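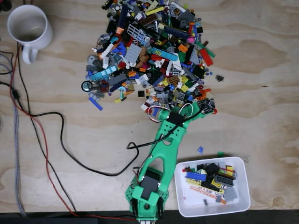 Figure 1. Green printed arm with its gripper at the edge of the mixed brick pile; sorting tray at right.

Progress report to Clovgate, small-parts picking
30 May 2019

Work in March and after covered the comparison of two gripper heads, Cusi and Dalar, on the same printed arm. Both were driven by the Verix controller with unchanged speed and torque limits. The task was to take single LEGO pieces from a loose pile and release them in a tray.

We logged 1594 attempts, of which 930 ended with one piece in the tray. The Dalar head did better on flat plates and tiles. The Cusi head did better on beams, where the jaw tips can enter the holes. Neither handles translucent parts well; the detector loses their edges against the wood tabletop.

The controller stopped on servo overload 37 times, mostly when the jaws closed deep in the pile. A lower closing torque cleared the fault but dropped the heavier bricks, so the original setting was restored.

Open items: the servo wire loops at the head limit wrist travel and need a shorter route. Jaw pads wear quickly and 14 spare sets have been printed. The next period will repeat the test with a shallower approach angle. No change to the budget is requested.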